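3.2 Kleine Behältnisse auf gemeinsam genutzten Tischen

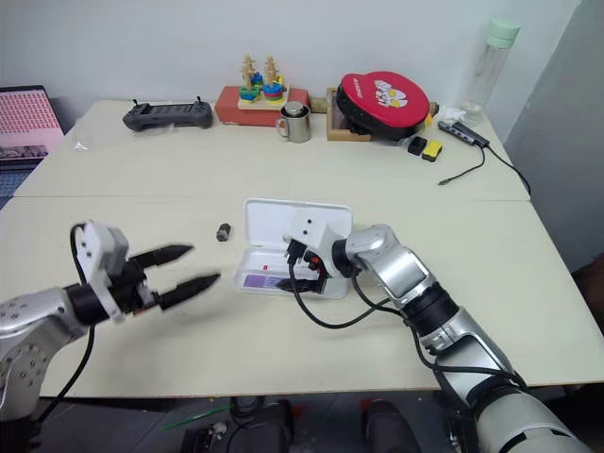 Abb. 4: Tisch mit Behältnissen unterschiedlicher Bauart.

Wer sich länger mit dem Aufräumen beschäftigt, der merkt bald, dass die kleinen Behältnisse uns weit mehr über eine Ordnung erzählen als die großen Schränke, denen sich die ältere Literatur so gern und so ausführlich gewidmet hat. Bundgaard spricht in ihrer Arbeit über die Haushalte von Fikthorpe liebevoll von »Zwischenorten« – Orten also, an denen etwas liegen darf, ohne schon ganz verstaut zu sein. Die weiße Kunststoffbox mit dem aufgeklappten Deckel in Abb. 4 möchten wir gern dazu zählen, ebenso das flache Holztablett, auf dem die runde rote Dose ihren Platz hat. In unseren 30 Gesprächen, die meist im Juni und gern bei einer Tasse Kaffee stattfanden, wurde gerade das Tablett immer wieder mit spürbarer Zuneigung erwähnt, denn es hält zusammen und lässt doch alles sichtbar.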